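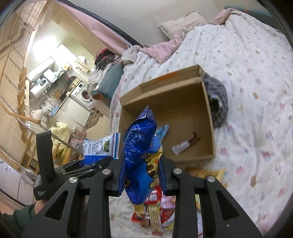

Figure 3. A snack bag held between the two jaw fingers of a hand-held gripper.

4.2 Opening weeks at the second bakery

The first Zenotitz shop sold bread and pastries from a market unit for several years before its owners took a lease on Dunne Street. The new shop opened in June with a longer counter, seating for 24 and a kitchen large enough to bake on site. We followed both shops for 13 weeks, starting on the day the second one opened. Till records were supplied by the owners, and customers were asked to fill in a short paper form while they waited.

We collected 235 usable forms. Forms were left out if the respondent had not said which shop they normally used, or if they worked for the business. Most respondents at Dunne Street had bought from the market unit before. They had heard of the move from staff at the till or from the sign on the market shutter, and few mentioned the local paper or the owners' posts online. The same pattern was found in the earlier Irnmont study of café openings (Section 2), although the shops there were further apart and shared fewer customers.

Sales at the market unit fell in the first three weeks and then recovered most of the loss. The fall was sharpest before nine in the morning, when regular customers on their way to work seem to have tried the new shop. Afternoon sales at the market hardly changed. We had expected the opposite, as the seating at Dunne Street was meant to draw people later in the day. Gallagher's interviews suggest that afternoon customers at the market were there to do other shopping and bought a loaf or a bun as part of the same trip.

The range of goods also mattered. Dunne Street opened with the full market range and added filled rolls and a small number of hot dishes. The hot dishes were dropped in week five. According to the head baker, they tied up an oven that was needed for the second batch of bread, and the shop was running out of sourdough by noon. Once the oven was free, the noon shortage ended and bread sales rose at both sites, because the market unit was by then supplied from the Dunne Street kitchen.

Gitska, the nearest competing bakery, cut the price of its plain loaf during week two and kept it low until the end of the study. We could not obtain its sales figures. Eleven respondents named Gitska as a place they also bought bread, and all but two of them said they chose between the shops on distance. We therefore treat the price cut as a minor factor, but it cannot be ruled out.

There are limits to what these records can show. The market till did not separate bread from pastry until week four, so the early figures are given as totals only. Forms were handed out by counter staff, who stopped doing so when the queue was long, and the busiest hours are under-represented as a result. Moynihan coded all of the written answers and Gallagher coded a share of them again. Differences were settled by discussion, and the final codes are listed in Appendix B.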